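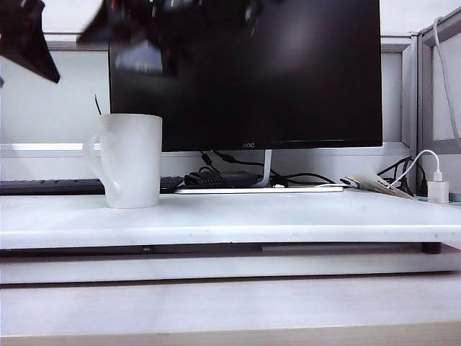

Ticket: monitor loses signal after a few minutes, desk 14
Site: Harnaldale, first floor
Raised by: Clotilde Royer
Assigned to: Didier Moulin
Category: Display / desk equipment
Priority: Low
Status: Closed

Description from user
AOC monitor on the white raised shelf goes black without warning. The laptop stays on and I can hear sound from it. Sometimes the picture comes back if I move the base of the screen. Had the same thing in April but it stopped before I reported it.

Log

09:14 Didier Moulin
Ticket accepted. Please confirm what the power light does when the picture drops. If it stays lit, the monitor has power and has lost its input. If it goes out, the fault is on the supply side.

09:40 Clotilde Royer
It goes out completely. No "no signal" box either.

09:52 Didier Moulin
Supply side, then. Please don't move the base again until I have been up. The adapter brick is on the shelf next to the stand and the leads run behind the screen, so moving the base may be pulling on one of them.

11:05 Didier Moulin
Attended desk. Findings:
Monitor off on arrival, no light. Pressed power button, no response.
Adapter brick slightly warm. Wall end firmly seated.
Low-voltage plug at the back of the monitor about half out of its socket. Pushed home, screen started normally.
The lead from the brick was wound round two other black cables, leaving no slack at the monitor end. Tilting the screen forward drew the plug out again. Repeated 5 times, same result each time.

11:30 Didier Moulin
Action taken:
Shut down laptop, switched off at the wall, unplugged everything behind the shelf.
Separated the leads and refitted them one at a time, monitor supply first. Left a loop of spare lead behind the stand.
Moved the brick to the floor tray under the desk. The wall lead reaches.
White USB charger left where it was, with its cable kept apart from the black ones.
Removed one video cable that was not connected at either end. Returned to the Langlois cupboard.
Labelled both ends of the monitor supply lead.

11:48 Didier Moulin
Tilt test repeated 8 times through the full range. No loss of power. Left running on a static test page. Status changed to Monitoring.

14:20 Clotilde Royer
No dropouts so far. Two questions. Can the keyboard still go at the back of the shelf when I need to write by hand? And is it all right to keep a mug up there?

14:33 Didier Moulin
Keyboard: yes, provided it isn't pushed against the leads. Mug: permitted by the desk policy, but please keep it at the front, well clear of the monitor base. Papers are fine beside the base as long as they don't end up on top of the cables.

16:10 Didier Moulin
Checked the adapter rating against the label on the back of the monitor. Voltage matches and current is within limits. Plug shows light wear on the outer sleeve but grips properly. No replacement ordered. If the fault returns with the plug fully home, swap the adapter for the spare held at Podlow before changing the monitor.

16:25 Clotilde Royer
Still working. Happy for this to be closed.

16:31 Didier Moulin
Closed. Cause: strained supply lead. Fix: leads re-routed, adapter moved. Parts used: none. Asset record updated in Pemuneo.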